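Disach Desktop Disassembly Demonstrations
Data card and README

Summary
The Disach collection contains demonstrations of desktop computer disassembly and part handling, recorded while trained operators guided robot arms by remote control. It is released by the Premer laboratory to support research on learning from demonstration, in particular for tasks in which parts sit close together and cables get in the way. The collection holds 2,682 episodes contributed by 13 operators.

Maintainers
Wiroj Srisuk (recording and hardware)
Amra Radonjić (annotation and quality review)
Questions about access should be sent to the laboratory office, marked for the attention of Kamonchanok Wannasri.

How the demonstrations were collected
Each episode begins with a computer case placed on its side on the work table, with the side panel already off. The operator controls the arm from a separate station using the Vodus handheld controller and sees the table through the camera views only. Operators were asked to work at a steady pace and to pause before any contact with the main board.

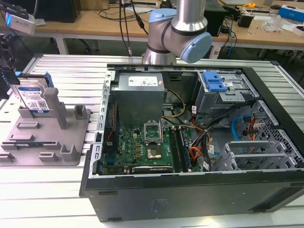
Drives are among the most frequently handled parts in the collection. An episode may cover removal of a drive, placement of a drive in a fixture, or the return of a drive to its bay. Cables were left as they were found in each machine — they were not tied back or trimmed — and episodes in which a cable caught on the gripper are kept and labeled "snag" in the notes field.

Before contributing, every operator completed 40 practice episodes. Practice recordings are not part of the release.

Contents of an episode
video/ camera streams, one file per view
joints.csv arm joint positions and gripper opening
commands.csv controller input as sent by the operator
notes.txt task name, outcome, and reviewer remarks

Times in all files are given in seconds from the start of the episode. The joint and command files share one clock. Video is aligned to that clock after recording, and small offsets may remain in the earliest sessions.

Review
Episodes were checked by 2 reviewers working separately. Where they disagreed on the outcome, Mayuree Thammasiri made the final decision. Failed attempts are included and labeled as such.

Known limits
The computers are used office machines, and compact cases are poorly represented. Screws were loosened by hand before most episodes, so the collection is not suitable for learning screw removal. Lighting was not held constant between sessions.

Terms of use
The collection may be used for research and teaching. Users may not attempt to recover information about previous owners from labels or codes visible on parts. Published work should name the Disach collection and the version used.

Changes
Thu 7 March — first release.
The next version, planned for April, will correct the video offsets described under "Contents of an episode."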